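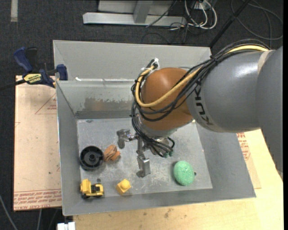 How to send a written comment on the Vesemside peace talks

The mediation office in Mernton accepts comments from ordinary citizens on the draft ceasefire text until the end of May. You do not need to be a lawyer or a party member.

First, download the draft and read Part 2, where the prisoner exchange and the border crossings are treated. The whole text has 32 pages, but this part is short.

Write the number of the article at the top of your comment. If you write on several articles, begin a new page for each one.

Keep the comment under 3,000 words. Say clearly what you want changed - for example, a longer period for the withdrawal from Stesance - and give your own wording.

Sign with your full name and place of residence. Letters without a name are not registered.

Send it by post or bring it to the office before 16:00. Imre Vida at the reception desk gives you a stamped receipt. Keep it, you will need the number if you ask for a reply.

A reply takes roughly 40 days.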